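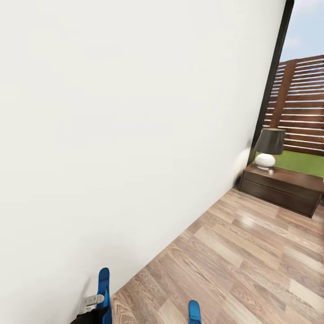 Marsden College – Department of Engineering Technology – Student Projects

House Rules for a Home Robot: Writing and Testing a Code of Practice in Simulation

Final report, submitted Sunday, June 15, 2025

1. Background

Our project set out to write a short code of practice for a mobile robot that picks things up off the floor in a home, and to find out whether the code could be followed and checked. We call the code Banano, after the folder name it was first saved under. All of the work was done in simulation. The simulated house is one of the layouts in Skamuder, the scene set that the department already uses for its second-year robotics course.

Published safety standards for robots are mostly written for manufacturers. They cover the design of the machine, its stopping functions, its guarding and the paperwork that goes with it. A student who is writing a pickup routine reads them and still does not know how close to a wall the gripper may pass, or what the arm should do when it loses sight of the thing it was sent to get. Practice in our lab has filled this gap by habit. Older students tell newer students what to do, and the advice changes from year to year.

We wanted something that could be printed on one sheet and checked against a log file.

2. Scope

The code covers tidying tasks at floor level in furnished rooms: approaching an object, picking it up, carrying it and putting it down. It does not cover stairs, doors, kitchens, pets or handing things to people. It assumes an arm with a parallel two-finger gripper and a camera that moves with the arm. It says nothing about how the robot is trained or programmed. A scripted routine and a learned one are held to the same rules.

Simulation cannot stand in for a safety assessment, and the code should not be cited as one. Contact forces in the simulator were not checked against hardware. A rule that held in simulation has been shown to be clear enough to test, and we claim no more for it than that.

3. The rules

The version used in testing has eight rules. They are given here in full.

Rule 1. Before the arm moves, the routine states the target and the place where it will be put down. Both are written to the log.

Rule 2. The gripper keeps a set clearance from walls, glass and furniture at all times except during a declared contact. The clearance is set before the run and is not changed during it.

Rule 3. Near a wall or the front of a piece of furniture, the arm moves at reduced speed. The reduced speed applies on the way out as well as on the way in.

Rule 4. The gripper opens before the final approach and not during it.

Rule 5. If the target leaves the camera view for longer than the allowed time, the arm stops and backs away along the path it came by.

Rule 6. Objects standing on furniture are treated as breakable unless they are listed as safe. The arm does not reach over them.

Rule 7. A failed grasp may be repeated once. After a second failure the robot leaves the object where it is and reports.

Rule 8. Every stop is logged with its cause. "Unknown" is an allowed cause, and a blank is not.

Rule 6 was written with lamps in mind. Many of the rooms in the house have a low dresser or nightstand against a wall, often with a lamp on it, and the shortest path for the arm can go right over the top. In the bedroom the dresser also stands beside an opening to the yard, so the light on that side of the room is different from the light along the wall. We kept this corner in the test set for that reason.

4. Method

We tested five tasks, all set in rooms with a wood floor and at least one piece of dark furniture. Each task was run many times with small changes in the starting pose of the robot and the position of the target. In total there were 138 runs. A checker script read each log afterward and marked every rule as kept, broken or not applicable. One team member then replayed the run and marked it by eye without seeing the script's result.

We recorded disagreements between the script and the person separately. These turned out to be the most useful part of the data. When the two agreed that a rule was broken, the routine needed fixing. When they disagreed, the rule was usually worded badly.

The clearance in Rule 2 was measured from the outside surface of the finger to the nearest fixed surface. Our first version measured from the center of the gripper, and this gave passing marks to runs in which a finger was almost touching the wall. Anyone who reuses our scripts should check which version they have. The old one is still in the Skellon shared drive and has nearly the same file name.

5. Results

Rules 1, 4 and 8 were kept in almost every run once the routines had been changed to support them. They cost very little. Rule 4 made the approach slightly slower, and we saw no other effect.

Rule 3 was broken more often than we expected, nearly always on the way out. The routines slowed down to go in and then left at full speed with the object in the gripper. We had not noticed this in earlier coursework, where grading stops when the object is lifted. For a home it matters more than the approach, because the carried object sticks out past the fingers and the clearance is smaller than the routine thinks it is.

Rule 5 caused the most trouble. On floor pickups the fingers and the edge of the furniture can hide part of the target, and the camera may hold only a piece of it near the bottom of the view. The script counted any visible part as "in view." The person marking by eye often did not. We changed the wording so that the target counts as in view only when the detector returns a grasp point on it. Agreement improved, but the arm now stops more often than before, and some of those stops look unnecessary on replay.

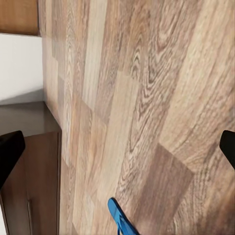
A comment returned on our draft said that Rule 5 was being asked to do two jobs: "You want it to stop the arm when it is blind, and you also want it to judge whether the view is good enough to grasp. Those are separate limits. A robot that can see half a shoe is not blind, it just shouldn't close its fingers yet." The same comment suggested a hold state between moving and backing away, with its own time limit.

We agree with this and did not have time to test it. The proposed wording is in section 7.

Rule 7 divided the team. Some of us thought that one repeat was too strict for soft or flat things like a sandal, which can shift when a finger brushes against them. Others pointed out that with no limit a routine will push an object along the floor until it reaches a cabinet, and then break Rule 2 while trying to get it back. We kept one repeat. The rule was kept in all runs because it is enforced in the task controller, so the result says little about the routines themselves.

Rule 2 and Rule 7 also interact in a way the code does not yet handle. If an object lies closer to a wall or cabinet than the clearance allows, the robot may not reach for it unless contact is declared. Our routines simply reported the object as out of reach. A user would probably want to be asked.

6. What we would tell another team

Write the checker at the same time as the rule. We wrote the rules first and lost most of a week when we found that words like "near" and "slowly" had no number behind them anywhere.

Keep the clearance value in one file. Ours was in the controller and in the checker, and for a short period the two did not match. The runs from that period were thrown out and are not part of the total given above.

Replay the runs that pass. It is natural to look only at failures, but the finger measurement problem was found in a run with a clean sheet.

Log the state of the gripper with every stop, including how far it is open and whether it is holding anything. Our log format has the arm pose and the cause, and in several places we had to go back to the replay to learn whether the robot had been carrying something.

Do not add rules to fix a single bad run. At one point the draft had a rule about glossy furniture tops, written after one false detection. It was removed, and the detector setting was corrected.

7. Proposed changes

Rule 5 should be split in two. Rule 5a: if the detector returns no part of the target, the arm stops and backs away. Rule 5b: if part of the target is detected but no grasp point is returned, the arm holds its position with the gripper open, up to a set time, and then follows Rule 5a.

Rule 2 should say that the clearance is measured from the outside of the gripper or of the carried object, whichever sticks out farther.

Rule 3 should name the carry phase directly.

A further rule on asking the user before a declared contact was discussed and left for a later group. Logs, scripts and the one-page sheet will stay in the Skellon shared drive until August, when the drive is cleared for the new class. Teams that want the replays should copy them before then – they are large, and the department does not keep a backup.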